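Returning to Strength Training After a Long Layoff

Members who have been away from the weight room for several months often ask how soon they may resume the loads they used before. My answer has been consistent over the years: later than they would like, and by smaller steps than they expect. I set out my reasoning in this post so that it may be consulted between appointments.

The first two weeks should be treated as practice. A member who formerly squatted 200 pounds should begin with the bar or a single light kettlebell, and should complete three sets of eight with a pause at the bottom of each repetition. Muscular strength returns fairly quickly in most people who have trained before. Tendons and connective tissue adapt more slowly, and most of the complaints I hear in the first month concern the elbow, the knee and the front of the shoulder.

Sessions during this period should last 30 minutes, including the warm-up. I recommend two sessions per week on nonconsecutive days. Members who attend the Wednesday evening class at our Kerkby location may count it as one of the two, provided they inform the instructor beforehand that they are returning from a layoff and select the lighter option at each station.
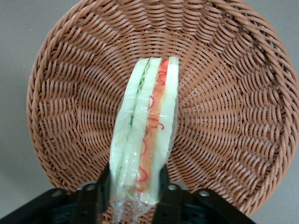

Gresteo Strength and Conditioning, Department of Adult Training

From the third week, load may be increased on one lift per session. I ask members to choose the lift in advance and to write it down. The usual increase is five pounds for upper body lifts and ten for the squat and deadlift. If the final set slows noticeably or the back position changes, the load stays where it is for the following session. Repeating a weight is an ordinary part of the program and should not be recorded as a missed target.

Carries deserve more attention than they receive. A farmer's walk of 20 yards with moderate dumbbells trains the grip, trunk and hips together and requires very little instruction. I place carries at the end of the session, where they also provide some conditioning. Those who find the dumbbells awkward may hold one weight on a single side and change hands at the turn.

My colleague Cheuk-hei Tseng has raised the question of soreness, and I agree with her view that it is a poor guide to the quality of a session. Mild stiffness on the following day is to be expected. Pain that is sharp, that is felt in a joint, or that alters the way a member walks should be reported to staff, and training of the affected area should stop until it has been assessed.

Members over 60, and anyone whose absence was the result of surgery or illness, should obtain clearance from a physician before the first session. The form is available at the front desk.

I will address pressing and overhead work in a separate post in January. Questions about individual programs may be left with the desk at either location.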